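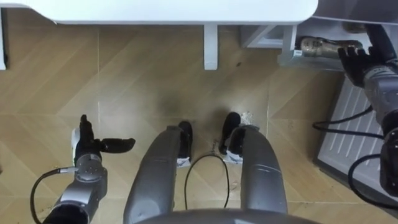 Kastriot Đorđević would have gone with straight boards. Iulian Chiriac heard that more than once before the floor at Dekness went down, and he picked the chevron anyway.

"Straight is cheaper and you waste less at the ends," Chiriac said. "But it's a big plain room with white tables. I wanted something in it."

The job took 3 days in August. Big planks helped, he said, as there were fewer seams to line up. He sweeps every evening and keeps a damp cloth for spills.

Bottles are another matter. "Glass goes on the shelf. I don't like it near the edge of a table."

Would he pick the same pattern again? "Yes. I'd order more spare planks, though. We had 3 left over and I've used one."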